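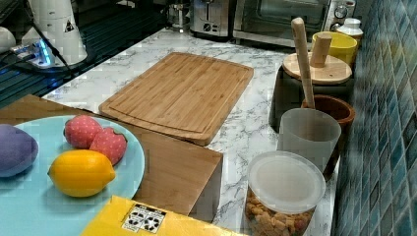

The fault that stopped kitchen testing at Drinix for most of March came down to a joint brake that took too long to grab. The company's test lead, who asked that the interview stick to the work and leave names out, has now gone through the logs enough times to recite parts of them.

Drinix tests a table-mounted arm that handles small household objects. Much of the work is picking up toy food from a plate and putting it down on a cutting board. The toys are there because they are cheap and light and they come in awkward shapes. "A lemon rolls. A plush toy gives when you squeeze it," the test lead said. "If you drop one, you pick it up and go again."

On a Wednesday, a little after 2 in the afternoon, the arm was partway through a batch of 245 transfers. It was holding a toy over the board, waiting for the next command, when the motor controller lost its supply voltage for a moment and shut down. The brakes should have locked every joint. The wrist and the base held. The elbow did not, and the forearm dropped onto the edge of the counter.

"It was a thud, and then the alarm from the controller," the test lead said. "The operator was at the keyboard, outside the tape. The other person in the room was getting a glass of water. So no one was hurt, and I want to be careful about that, because ten minutes before, someone had been leaning over that counter putting the plate back."

The stop button was pressed a few seconds later. It made no difference, because by that point there was no power left to cut.

The first theory was the power supply. It had been swapped the week before, and the team spent two days on it. They found a loose terminal that explained the voltage loss. For a short time the job was considered done.

"We tightened the terminal, ran it overnight with no load, and it was fine," the test lead said. "I signed that off. I shouldn't have. The terminal told us why the power went. It didn't tell us why the arm fell when the power went, and that second part is the one that can hurt you."

A technician raised the question the next morning. The team then cut the power on purpose, with the arm strapped to an overhead line and foam laid under it, and measured how long each brake took to engage. Five of the six joints were well inside the limit on the data sheet. The elbow took 217 milliseconds. The limit is 63.

The brake unit is made by Grotonus, which supplies it as a sealed part. Drinix sent the unit back, and the supplier opened it and found grease on the friction disk. It had worked past a seal that was seated at a slight angle. How long it had been that way is not known. The arm's own counter showed 1,089 power cycles since the joint was last serviced, and in nearly all of them the arm had been folded in its rest position before shutdown, where a slow brake has nothing to hold up.

"That's how it hid from us," the test lead said. "We parked it properly every night, so we never asked the brake to do anything. We had a daily check with a box for brakes. People listened for the click and ticked the box. It did click."

The check has been rewritten. Once a week each joint is now tested under load, in the position where it carries the most weight, and the time is written down as a number. The software will not start a batch if the last number is more than seven days old. Drinix also changed the way objects are reset. The plate used to be refilled with the arm powered and paused above the counter. Now the arm has to be folded and the key pulled before anyone reaches in.

That last change is not popular. It adds close to a minute to each reset, and batches that used to finish by lunch run into the afternoon. Asked whether the rule would survive once the delay started to hurt the schedule, the test lead took a while to answer.

"I think it will at this site. I'm less sure about the others. Kahsay runs the same arm with a different crew, and they've been told, and they have the new sheet. I haven't been over there to watch them use it."

The team at Kahsay has since measured its own brakes. All six passed. A third arm, on loan to a partner at Tokov, had not been tested when we spoke, and the test lead had asked for it to stay switched off until it was.

There is still some disagreement about the terminal. Grotonus has suggested that repeated short power losses could wear a brake early. The test lead does not accept that as an explanation for the grease, but has added a voltage logger to the supply to see how often the power dips.

Testing has restarted, with the same toys and a slower speed limit on the elbow. The limit stays until the replacement brake has gone three months without a bad reading. The old unit is still with the supplier, and Drinix has asked to have it back.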